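Chapter 3
Plastics in the Home

In this chapter you will learn
what makes a plastic soft or stiff when it is heated
how a molded object gets its shape
why the price of a mold decides the price of the product

3.1 One material, many names

When people say "plastic", they often speak as if it was a single material. In fact the word covers a large family. The members of this family have one thing in common: they are built from very long molecules, which we call polymers. A polymer chain can have more than 1000 small units joined one after another, like the links of a chain.

We divide the plastics of the home into two groups. A thermoplastic becomes soft when we heat it and hard again when it cools, and this can be repeated. A thermoset becomes hard only once. If we heat it again, it does not melt, but it burns or breaks down. Many electrical plugs are made from thermosets. Bottles, buckets and food boxes are nearly always thermoplastics.
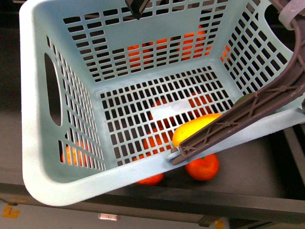 According to a reader of our first edition, this division is too simple, for thermoplastics also lose some quality every time they are melted. The remark is correct. The chains become shorter with each heating, and the material becomes weaker. We return to this question in section 3.3, where we discuss recycling.

3.2 The mold

In injection molding, small grains of plastic are melted and pressed into a closed steel mold. The part cools, the mold opens, and the part is pushed out. Walls should have an even thickness, for a thick place cools more slowly than a thin one and may pull the surface inward.

A mold is expensive, but it can be used many times. Let us take the small firm Bider, which makes buckets, and its competitor Cokico. Bider sells few buckets and must put a large part of the mold cost on each of them. Cokico sells 50 times more with the same kind of mold, so its cost for each bucket is much lower.

Before you continue, find three plastic objects in your kitchen. Write down for each one whether you think it is a thermoplastic or a thermoset, and keep your notes for the end of the chapter.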